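Griko Workshop Forum > Builds > Hand-held gripper pair, jaw pads slipping

Posted by abickerstaff, Saturday, 9.40 am

We use cookies to remember your login. Accept / Manage

abickerstaff wrote:
Second pair of grippers is printed and together. The jaws close square but the pads let go of anything smooth. I'm on flat rubber, 11 mm wide, glued on. Has anyone tried the ribbed ones?

orest_b wrote:
Ribbed, yes. Flat pads are fine for boxes and hopeless on a mug. Put 200 grit over the finger before you glue.

Royer_R wrote:
I'd leave the pads alone and look at the trigger spring. Ours was too weak and we blamed the rubber for a month.

orest_b wrote:
A stiffer spring just tires your hand out. I did 40 picks with one and had to stop.

Royer_R wrote:
40 is nothing. Move the pivot back and you won't feel it.

awuor_k wrote:
Can you post one of them in use? Hard to judge from the drawing.

abickerstaff wrote:
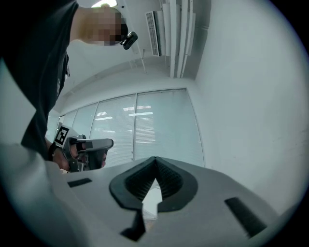 The pad on the near gripper is the V-shaped one, which I fitted last night after reading Orest's post. You can see the ribs inside the notch on the near gripper. The white square with the black pattern on the other one is the marker, and I've kept it on the upper side so my hand stays clear of it. Spring is still the original.

awuor_k wrote:
Thanks. I'd round off that black tab under the pad, mine caught on everything.

Royer_R wrote:
Still say spring.

Recent topics
Stepper drivers running hot
Zulance servo horns, wrong spline?
Pliltville open evening, August
Spare filament to collect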